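Print this page | E-mail this to a friend

An afternoon at the Brildale robotics club open house

I had been promising my nephew a trip to Brildale since the spring, and in August we finally got ourselves organized, packed sandwiches (too many, as always) and drove the 122 miles up to see what the student robotics club has been doing with itself. The open house started at one o'clock and we were there by twenty past, which for my family is practically early.

For anyone who hasn't been, the club meets on the ground floor of the old Fernier building, behind the bus station. Follow the paper arrows and ignore the first door, which is a dentist. Inside there's a sign-in sheet, a table of cookies, and a very friendly welcome. I think we were shaken by the hand four times before we'd got our jackets off!

The first room belongs to the younger members, ages 13 and up, who build small wheeled robots for the Rainer Cup. They had a practice maze set up, and visitors were allowed to drive. My nephew drove straight into a wall, backed up, and drove into it again – with great dignity, I must say. The girl running the maze told him the wall had been hit by better drivers than him, and they were friends for the rest of the afternoon. I stood and chatted with two of the parents about the drive to the regional meet, which is apparently a long one with nowhere decent to stop for lunch.

The older students are down the hall, and that's where I could happily have stayed until closing. Their project for the year is called Iluscombe (I asked where the name came from and got three different stories), and the idea is to teach a two-armed robot ordinary household chores. Nothing flashy, just the sort of thing you or I do forty times a day without giving it a thought, like picking something up or shutting a drawer. Lăcrămioora's group, as everyone calls it after Lăcrămioara Mocanu, does the teaching side. They guide the arms through a chore by hand, over and over, and the recordings go into the program that has to learn from them. Their goal is 300 good recordings for each chore before the end of the season. Good is the important word there, because a fumble gets thrown out and you start that one again.

What tickled me was how homey it all is. I'd been picturing glass walls and white coats, and there the arms were, silver and a bit scuffed, reaching down over a herringbone floor very much like the one in my sister's hallway, with "close drawer" written right on it in dark marker.

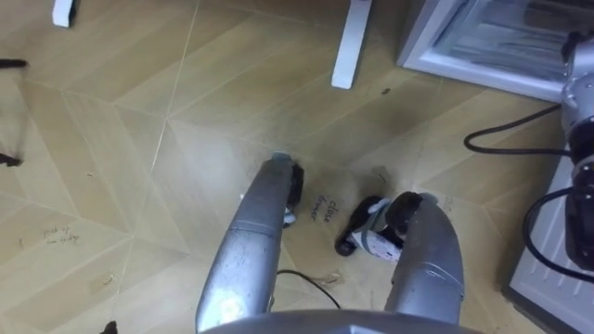
Cornel Marinescu told us the hard part of any chore is the first inch. Once the fingers have a proper hold, he said, the rest is mostly patience, but getting them to the right spot at the right angle can eat up a whole evening, and a drawer that sits a little crooked will undo a week of practice.

I found that rather comforting, having a kitchen drawer at home that has been undoing me for years. My nephew wanted to know whether the robot could be taught to make a bed. There was some good-natured laughing and then a surprisingly serious conversation about sheets, most of which went over my head. Cloth is difficult, I gathered, and a fitted sheet is about the worst thing you could ask for.

We finished with the short talk at four o'clock, given by two of the seniors. They were nervous and spoke much too fast, and they were wonderful. The club has 19 members this year and would like a few more, particularly anybody who enjoys wiring. Dues are modest and there are loaner laptops, so please don't let money keep a youngster away – just speak to whoever is at the sign-in table.

A few practical notes. Parking behind the building is free but the spaces are tight. The bathroom is upstairs. Bring a sweater, even in August, as they keep the back rooms quite cool. We got home after dark with a bag of leftover cookies and a hand-drawn map of the maze, which is now on the refrigerator.

Print this page | E-mail this to a friend

Comments (3)

mapleridge_jo
We went too! My daughter hasn't stopped talking about the maze. Do you know if they take new members midyear?

Pete H.
Thanks for the tip about the dentist's door. I went in there last year and sat down for ten minutes before I asked.

Dorothy
Jo, they took my grandson in January, so I'd say yes. Ask about the wiring group, they were very patient with him.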